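# Household and Shop Tips: Which Chores Can Be Left to a Machine

Rurham Home and Workshop Advisory Service, revised 10/16/26 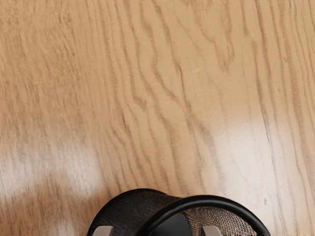

Members ask the Service each season whether a machine can yet be trusted with ordinary chores at home or in the shop. The answer depends on the chore, and more often on how the room has been arranged beforehand. The notes on this page are meant for households and small workshops that own, rent or are considering such equipment. They apply equally well to readers who intend to go on doing the work by hand.

## Floors

Robot vacuums remain the most dependable household machines. They perform well on hard floors and low rugs, and poorly among cords, tassels and pet bowls.

- Lift lamp cords and charging cables off the floor before each run.
- Fold rug fringe under and hold it with a strip of carpet tape.
- Empty the dust bin after every run during shedding season.
- Cut hair from the brush with small scissors. Pulling it tends to bend the end caps.

Mopping attachments are suitable for light soil only. Dried food should be loosened by hand with a damp cloth. Use plain water on waxed floors unless the maker of the finish states otherwise.

## Clearing Tables and Desks

Picking up an item and putting it somewhere else is the chore that readers ask about most, and it is still uneven work for a machine. An arm with a two-finger grip can often lift a cup or box with firm sides. Thin rims, open mesh and shiny surfaces are harder. Mesh is a particular difficulty, as a camera may see the table through the openings and misjudge where the side of the container begins.

The following habits help a machine and also make the job shorter for a person:

- Give each container a fixed place on the table and return it there.
- Keep wire or mesh desk containers well apart. Two of them side by side can be hard to tell from one.
- Move table lamps so that they do not shine directly on polished wood. Glare can hide the edge of an object.
- Empty a light container before it is moved. Pens and clips shift the weight and may cause it to tip.
- Fix felt pads under metal and mesh containers. Even a careful grip may drag an item a short distance before lifting it.

## Care of Wooden Tops

A wooden table used for this kind of work will show wear sooner than one used for meals. Wipe it along the grain with a soft, barely damp cloth and dry it at once. Light scuffs in a wax finish can usually be buffed out with paste wax, applied thinly and left for 5 minutes before polishing. Test any product on the underside first. Cracks that catch a fingernail should be filled before they collect grit.

## Laundry

The washing and drying of clothes were handed over to machines long ago. Sorting and folding were not. Folding machines of the clip-in type accept shirts and towels of ordinary size, but each piece must be fed by hand, and fitted sheets are beyond them. The Service does not at present advise buying one for a household of 2 people.

Members of the Tradulley branch tried a shared folding machine in September and reported that small children's clothing had to be set aside. Towels gave no trouble.

## Dishes

No machine reviewed by the Service loads a dishwasher reliably from a mixed sink. Stacked plates, clinging food and wet glass all present problems. Scrape plates promptly, stand cutlery in a jar of warm water, and load the lower rack from the back.

## The Small Workshop

Shop-floor automation is further along where parts are alike and arrive in the same position every time. The Chien joinery uses an arm to move cut blanks from the saw outfeed to a rack, and it has done so satisfactorily with blanks of a single size. Mixed offcuts are still sorted by hand.

- Mark the reach of any arm on the floor with tape, and keep stools outside the line.
- Sweep chips from locating stops at each change of shift.
- Store screws and small hardware in solid-sided trays.
- Switch off and lock out the machine before clearing a jam.

## Before Buying

Ask the seller to demonstrate the machine on an item from your own home, on a surface similar to yours. Ask who will carry out repairs and how long parts take to arrive. Members may consult the Ploluder lending list, which includes 2 robot vacuums and a window cleaner, before making a purchase. Borrowed equipment should be returned with its charger and a clean filter.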